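Every October my local shop piles up the "luxury" ready meals, and every October I fall for one. This year's was a sweetcorn chowder from Skeltent, with a box that talked about slow cooking and grandmothers. It tasted of salt and warm flour.

I have nothing against convenience. I do doubt the idea that cooking is so hard we must pay someone to spare us from it. A decent chowder takes 40 minutes, and for most of that you are reading the paper. An onion, a potato, milk, two cobs of corn, a bit of smoked fish if you like it. I've made it with a cold and a bad back.

The makers will tell you we are all too busy. Are we? I managed five episodes of something dreadful last night – and I could have peeled a potato during any of them. Radonjić, the little restaurant near me, charges less for a bowl than Skeltent does for a box, and theirs tastes of corn.

My friend Nelu Bratu says I'm a snob and that some people just don't like cooking. Fair enough. But then sell them soup and call it soup – leave the grandmothers out of it.

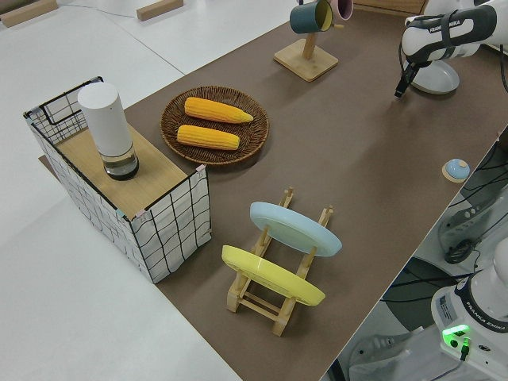
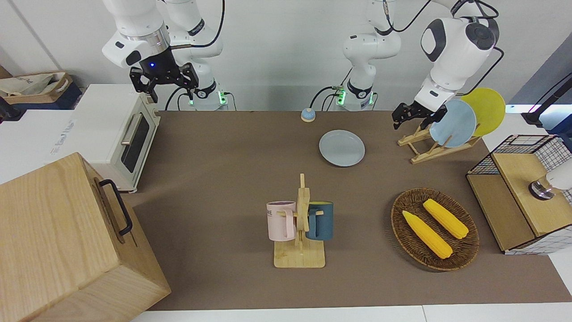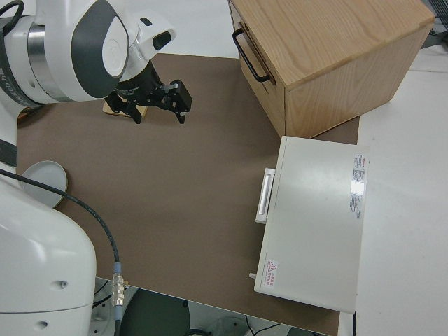 Three views of the table; the corn is in the first two.

872 shares

2 comments

Estex: The box is nice though. I'd buy it again.

Nerkisa: Smoked fish in corn chowder? No thanks. Bacon.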